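Chapter 9
What Visitors See

In this chapter you will:
consider why a machine that works in the lab may stop working in front of an audience
learn to separate a task from a demonstration of a task
plan a short demonstration of your own and decide what to do when it stalls

Every March, Preteck opens its workshop to the public for an afternoon. There are biscuits. There is a sign-in sheet, which reached 203 names the year our class went along, several of them in crayon. Visitors are met at the roller door by Banafsheh Fallahi, who has run the open day long enough to have firm views about it, and the first of them is that people arrive expecting the wrong thing.

They expect the Vondico arm, a large orange veteran built in 1985 and kept near the entrance for its looks. It waves. It has waved at premiers, at cub scouts and at one very patient labrador. Its program has 1116 lines, most of them written to stop it doing anything else. Children adore it, and Fallahi lets them, then walks the group past it to the benches at the back, where the day's work is laid out on a white tabletop and is a good deal harder to applaud.

The work at the benches is grasping: closing two fingers on an ordinary object, lifting it, and putting it somewhere sensible. You did this with a toothbrush this morning and received no funding for it.

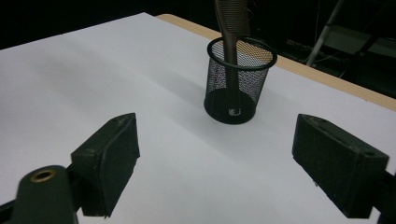 Figure 9.1 A comb in a wire-mesh pencil cup, seen between the fingers of a handheld gripper.

Consider what a comb in a cup asks of a gripper. The comb is narrow and leans a little. The mesh lets the background show through, so a vision system has to decide where the cup stops and the table starts. Both objects are dark, and so are the fingers. Then there is the choice of target. Take the comb by its toothed end and lift, and the cup may decide to come too. Take the cup, and you have moved the comb without ever having grasped it, a result that some teams have been known to report as a success.

Fallahi asks each group to say which of these counts as finishing the job. The groups never agree, and she seems to enjoy this more than the biscuits. Her point is that the task has to be written down before the machine is switched on. A team from Najafi once spent a morning at the next bench arguing about the word "remove", and she regards it as the best demonstration the building has hosted.

9.1 Task or Performance?

A task has a goal, a starting condition and a test for completion. A performance has an audience. The waving arm is all performance: no wave has ever been marked wrong. Grasping is a task first, and turning it into something a crowd can follow takes planning. We begin with the starting condition, the part most often left to luck, and return to the crowd in Section 9.3.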